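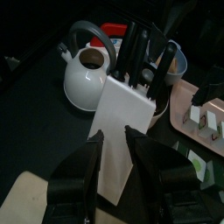 3.2 Collecting the clutter set. The Dretoswood set holds 1,275 demonstrations of a two-finger gripper approaching household objects, all of them on surfaces no sensible cook would tolerate. We kept the crowding on purpose. A knife block with a finger on either side is a fair test of aim, and a kettle standing right next to it leaves little room for optimism. Figure 2 gives a second wrist view of the same items.

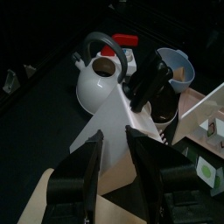

Reading time: 2 min

Figure 2. Wrist view, knife block and open kettle, low light.

Dark views like this one stayed in. Black handles bunched over a black surface gave our labelers grief — the Gavalas tool merged them into a single blob with great confidence — so handles were outlined by hand in 149 demonstrations. A further 16 were dropped for missing gripper readings, which we blame on a cable.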